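The Simple Life, 100 Days In
Fiction | August 22, 2026

We gave up the apartment in July, which everyone agreed was a very brave month to do it in. The lease was up anyway, and the dishwasher had started making a sound like a man clearing his throat before bad news.

Hendia had been advertised as an intentional community. I had lived until then in an accidental one, on the third floor, with a shared laundry room, and I was ready for a change. The brochure came in the mail on paper with seeds in it. You were supposed to read it and then plant it. We planted it first, by mistake, and had to call for another.

The man who picked us up at the bus stop wore no shoes and drove a very nice truck. He explained that Hendia had no rules, only agreements, and that there were 37 of them. Most had to do with the dishes.

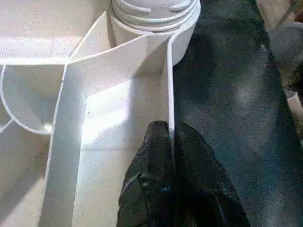
Everybody got a job by listening to the land. The land told me compost. It told my wife compost as well, and over the first week I noticed it said compost to anyone who had arrived on a bus. People who came in cars tended to hear the call of guided breathing.

We slept in a yurt called Kotitz. All the yurts had names, and ours had belonged to a couple who went back to the city to open a candle store. They had left behind a drum and a box of instant mashed potatoes, hidden under a loose board. I was shocked by the potatoes for a day and a half. By the second week my wife and I were eating them at night with the flashlight off, passing the spoon back and forth and listening for footsteps.

There was a goat named Luo who was considered an elder. He attended the morning circle and was asked for his view on things, and if he walked off, the matter was tabled. The solar panels had been tabled since spring. I tried to raise the subject of a lock for the outhouse and Luo ate the agenda, which was taken as a yes. Then somebody pointed out that he had eaten it from the bottom up, and it went to a second reading.

Four miles down the road was Hendunus, which had split off from Hendia over lentils. We were told not to speak of Hendunus, and so we spoke of little else. They had butter there, people said. They had a bench with a back. One evening I walked over under the excuse of gathering nettles, and a woman in overalls looked at my nettles with pity and handed me a piece of toast. I ate it standing at the fence. I am not proud of how I ate it.

When I got home my wife smelled the butter on me before I had both feet inside the yurt.

"You went over there," she said.

"I was gathering."

"Was it salted?"

I said it was. She was quiet for a while. Outside, somebody was playing the flute to the beans.

"There's an agreement about this," she said at last. "Number 13."

"I thought thirteen was the one about humming."

"Humming is twelve."

She got up and went through the basket where we kept our things, the ones that were still ours under agreement six. I thought she was looking for the bus schedule. She came back with her good sweater, the one she'd been saving for the solstice, and pulled it on over her nightgown, and then sat down to lace up her boots.

"Bring the nettles," she said. "We'll say they're a gift."

Luo was lying across the path when we got to the gate. We stood there for a minute and looked at him, and he looked at us, chewing. Then he got up and came along.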